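4. Evaluating the Plusenthorpe kitchen kit

4.1 What is in the kit

Plusenthorpe sells the kitchen kit as a subscription: a simulated counter, two arms, a stock of props, and a player for saved runs. We rented it for the study because building our own kitchen would have eaten the whole budget. Setup took one Tuesday afternoon. Most of that was license keys.

A saved run holds joint positions, gripper state and rendered views from several viewpoints. The kit's importer writes these to the Mumel format, and from there our own loader takes over. No conversion trouble except for one thing — time stamps from the two arms were written in different units, and the manual doesnt say so. Fixed in the loader with one line.

4.2 Test setup

We kept the vendor's default lighting and default textures. Changing either voids the comparison with the Wandier baseline, which was trained on defaults only. The full set is 1,218 runs. Of these, 300 were held out for testing and never touched until the end. Both policies saw the same split.

Each run was capped at 45 seconds. A run that hit the cap was scored as a failure even when the gripper was already on the target. Harsh, but simple to apply, and it matches how the Popescu kit is scored in the earlier section.

4.3 Close views versus overhead view

The kit's best feature for our purpose is the close views near the grippers. Its worst feature is also the close views. Up near an object the texture maps stretch and smear, and a policy can learn the smear. Woven props are the bad case. So are any parts with fine relief, like molded edges on door panels. From overhead the same props look fine.

Shadows are the other point. Arm shadows fall on the counter in the overhead view even where the arm itself is out of view. We expected this to hurt. With shadows switched off the policy did worse at reaching, so it was probably using them as a position cue. We left them on for all reported numbers.

Knobs need a seperate note. The microwave knobs are small from overhead and carry no printed marks there, just a thin dark ring. In a close view the ring reads as an open arc. A policy that has to know the dial setting should get the close view; overhead alone is not enough. The vendor suggests overhead alone for speed. We disagree, at least for anything with a dial.

Fig. 2 gives three rendered views from the kit, all at the same counter.

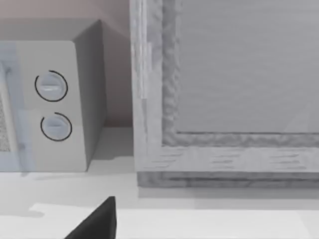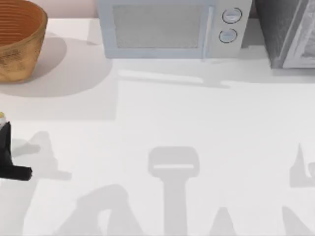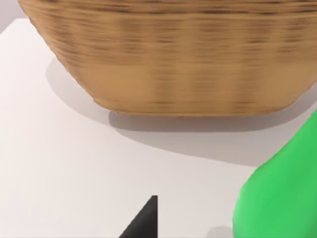
Figure 2. Kit renders at default settings. Top: close view with microwave knobs and cabinet panel. Middle: overhead view of the counter. Bottom: close view with woven basket and green object. A black gripper part is in view in all three.

4.4 Cost and support

Pricing is per seat, billed monthly, and rendering on the vendor's machines is extra. We rendered on ours. Support answered both tickets we filed — the time stamp one with a workaround, the texture one with a promise for the next release. Not out yet as of writing.

For a small lab the kit is worth renting for pretraining and quick checks. We would not use its close views alone to pick between two policies. Section 5 repeats the reaching test with the Popescu kit under the same cap.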